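Chapter 3
Walls That Hold Things

What you need before you start: a pencil, a tape, the worksheet for Unit 3, something to put loose bits in. Read the whole opening first. Yes, all of it.

Most storage goes wrong at floor level. Crates get filled, crates get pushed against a wall, more crates arrive. By April the teaching room at Hemuritz had a path down the middle and not much else. Everything was in there somewhere. Finding it took the first part of every lesson.

This chapter is about moving small things up. Pegboard, hooks, a crate or two for whatever wont hang. Cheap, quick, easy to change your mind about. Chapter 4 does shelves, which are none of those.

Some words you will meet:

Board. The sheet with the holes. Ours is white, yours may not be. Hole size matters more than colour, check it before buying hooks.

Base. The part of the hook that sits against the board. Round on some makes, a plain bent wire on others.

Arm. The bit that sticks out and takes the weight. Curved arms keep hold of a loop or a handle. Straight ones let it slide off when the door bangs.

Overflow. Cloths, lumpy things, anything with no loop. Goes in a crate. One crate. If it needs two, sort it again.

A first layout should be done flat. Board on the floor, hooks in, things laid out beside it, move them about. Much easier than reaching up with a hook between your teeth. Wire hooks on a round white base show up less on a white board, worth knowing if the wall is in a room people sit in. A crate with slotted sides next to it for the cloths.
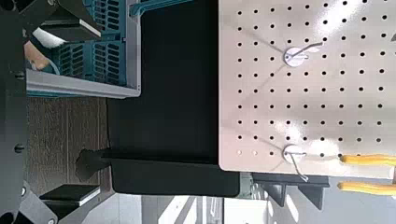 Tuulikki Koskela would start from the other end altogether: empty the crate first, hang nothing until everything in it has been picked up once and either kept or given away, and only then go and buy hooks, because people who buy the hooks first always find something to put on them.

Fair point. Both ways work. If you are doing the Pliver exercise at the end of the section, use hers, the worksheet is set out for it. For a board at home do whichever gets you moving.

Spacing next. Beginners put hooks too close. A hook takes up hardly any room, the thing on it takes a lot. Hold the widest item against the board and mark both sides in pencil, lightly. Then the next. Leave a hand's width between, or you will knock one down getting the other.

Heavy things low. Daily things at elbow to eye height. Things used twice a year at the top, or ask yourself why you are keeping them.

Leave gaps. A board with every place taken on the first day is a board that gets hung over by the second week, two things to a hook, and then your back on the floor again with the crates. In the Keskinen flat (section 3.2) the plan had 20 hooks on it. Half were used. Nobody missed the others.

Before you turn over:

List what is in your fullest crate or drawer. From memory, no looking.
Now look. Mark what you forgot.
Put an H by anything that could hang, and a C by anything that stays in the crate.
Keep the list, you will want it for 3.1 and agian for 3.3.

Section 3.1 Measuring the wall you have got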